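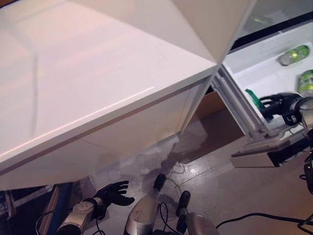
# The Drinks Fridge at Talach House

Our drinks fridge is back in business! It stands in the shared kitchen on a speckled grey floor that hides every crumb, and we've spent far too much of Sunday afternoon fussing over it. It's a big white thing with a lovely glossy top, and with the door open you can see green bottles lying on the bright white shelf inside. 

## The drawer

The low drawer is my favourite bit. It pulls right out, so you look straight down into it, and cans go in and come out without anybody having to shuffle the milk about. We keep the Teler fizzy apple in ours all through August and it's gone by the weekend every time.
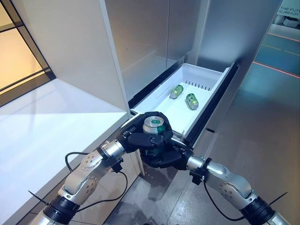
A drawer does need a bit of looking after, mind. We give the runners a wipe when we restock, put new cans at the back and bring the older ones forward — simple enough, but it took us three summers to stick to it. The Makowska cordials go upstairs in the pantry now, which has freed up loads of room.

## The cans

I do love a green can. The metal goes from pale aqua to deep emerald depending on how the light catches it, and there's a little two-line block of print down near the rim, so small that you'd want your reading glasses for it. A second green can is tucked in behind, with a mesh-like pattern on its side.
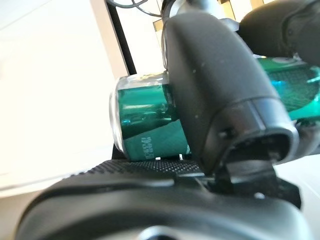 ## Next time

The Savero shelves, two of them, all jars and tins and a great deal of jam. I can't wait to show you the labels!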